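What Grandparents Keep: My Toy Project, Written Up

So my first idea for this project was the history of board games, and I dropped it after 2 evenings because everybody in class was doing games. What I ended up with was much more fun! I asked people over sixty which toys they still had in the house, and why on earth they hadn't thrown them out.

I made a short list of questions and took it round Dosden, mostly to neighbors on our street and then to people they sent me to (one lady walked me to her sister's door herself). My teacher said a written survey would be faster. It would have been, but then I'd never have heard about the doll that went through the mail by mistake and came back with a stamp on its foot.

The best talk I had was with Dezső Győri, who grew up in Antal and moved here as a young man. He has kept a tin box of toy animals since he was a boy, and he remembers which cousin gave him each one. I had planned on twenty minutes and stayed until his soup was ready. He told me that as a kid he never really played with the animals, he just lined them up on the windowsill and changed the order every morning. I wrote that down word for word and I still think about it.

I wrote down 129 toys in all, which took me most of a weekend to sort on paper cards. I had four piles: dolls and soft toys, things with wheels, building and stacking toys, and everything else. The "everything else" pile was a pain. Where do you put a whistle shaped like a fish?

Soft toys were kept the most, no surprise there. What did surprise me was the baby toys. I thought people would hang on to the things they remembered playing with, and you can't remember being one year old. But the stackers and rattles had mostly belonged to their children, so the memory was the parent's. 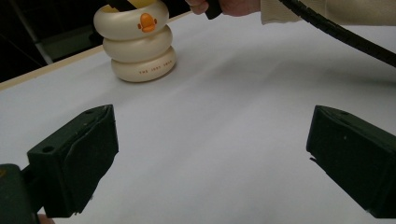
One woman in Fuson said she could give away every school report her son ever brought home, but she'd fight anybody who touched his rings. Her sister felt the same way about a rattle with no rattle left in it.

Things I'd change: I talked to way more women than men, and I forgot to ask how often the toys come out of the box. I also wish I'd recorded the talks, because my handwriting gets terrible when somebody is funny. If I get to carry on in June, I want to ask the grandchildren what they plan to keep and see if the two lists match at all.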